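Kurholm Woven Bamboo Sleeping Mat, Double

A cool, flat, slightly stubborn thing to put on top of your mattress when the bedsheet has given up.

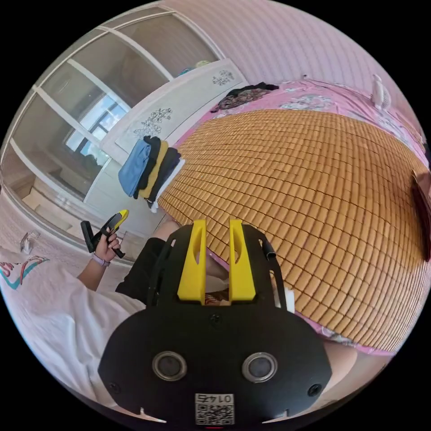

What it is

The Kurholm is a bamboo mat that lies over the mattress in place of a sheet. It has no motor, no gel, no app and no opinion about your sleep score. Air gets under it and you lie on it. People have been doing this for a very long time, and we can't claim to have improved on the idea much, though we did fix the edging.

Last year's edging came unstitched at the corners. We heard about it, mostly in November, when you'd all stopped using the mats and had time to write. The new binding is a wider cotton tape, sewn down twice. Anwara Talukder, who does our returns, would like it known that she asked for this two summers ago.

Will it feel hard?

A bit, the first night. The mat is as soft as whatever is under it, minus a little. If your mattress is firm, expect firm. If your mattress is a swamp, the mat will follow it down and may creak on the way. Most buyers tell us they stop noticing by the third night. A few never do, and they send it back, and we're still on speaking terms.

Sitting on it with bare legs is fine. Long hair can catch in a brand new weave, so wipe the mat down before you use it and check along the edges for stray slivers. Rub any you find with a dry cloth, going with the grain.

Setting it up

Unroll it smooth side up and leave it flat for a day. It will try to roll itself back up. Put books on the corners, or a patient relative. Don't iron it. Don't tuck it in either; it isn't a sheet and will hold a grudge in the form of a crease.

The mat should stop just short of the mattress edge. If it hangs over, people catch it with the backs of their knees every time they get up, and the overhang is the first part to crack.

Cleaning

Wipe with a damp cloth, then a dry one. A drop of dish soap is fine for sweat marks. Dry it in the shade, standing up, and turn it once. Full sun makes bamboo brittle, and the washing machine makes it into kindling.

Storing it for winter

Roll it, never fold it. It stands up nicely in the bottom of a wardrobe, provided the wardrobe is taller than the mat. Measure first. Put an old pillowcase over the end to keep dust out, and make sure the mat is bone dry or you will meet it again in spring in a different color.

Pairs with

Graltness pillow mat, same weave, sold in sets of 2. Biswas cotton underlay, for anyone who read the part about firmness and winced.

Price and delivery

2,000 for the double, underlay not included. We ship rolled, in a long box that no delivery driver has ever been pleased to see. Returns are accepted within 21 days, used or not, as long as it comes back rolled.

Questions about sizes go to Dilruba Sikder at the Ivia shop counter. Please bring your mattress measurements, in writing.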